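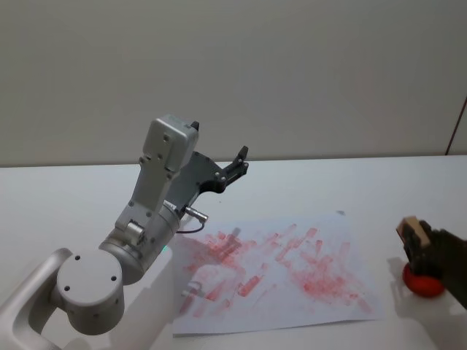
Home | Units | Handouts | Slides | Ask a question

Unit 12: Stamping, repeats and what ink does on plain paper

Okay, so this week we're talking about marks! My one big request before you start: put your paper down on a clear bit of table and leave it at a bit of an angle if that's how your arm wants to work. I never square mine up (Nhàn Thái, who teaches the other group, does, and we argue about it every October).

Start with red. Press, lift, shift over, press again. Let the marks overlap and don't go hunting for clean paper. 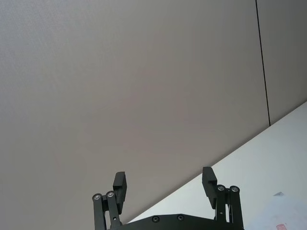 Fig. 1. Gripper open, nothing between the fingers.

Now the part I love, which is density. Pile up enough dabs and you stop seeing single stamps and start seeing bands, or a dark patch with a ragged edge. Squint at yours from across the room. Where does your eye go first?

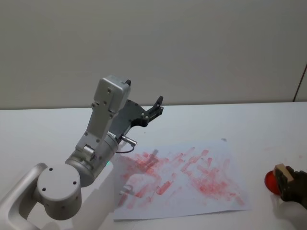 Fig. 2. Red and pink dabs, heavier toward the center and right, more scattered at the left.

For your own sheet, aim for roughly 290 marks, then do a second one with half that and compare. Reading is the Rimirance packet, page 263, just the bit on uneven pressure. Bring both sheets next time, smudges and all, and write your name on the back in pencil.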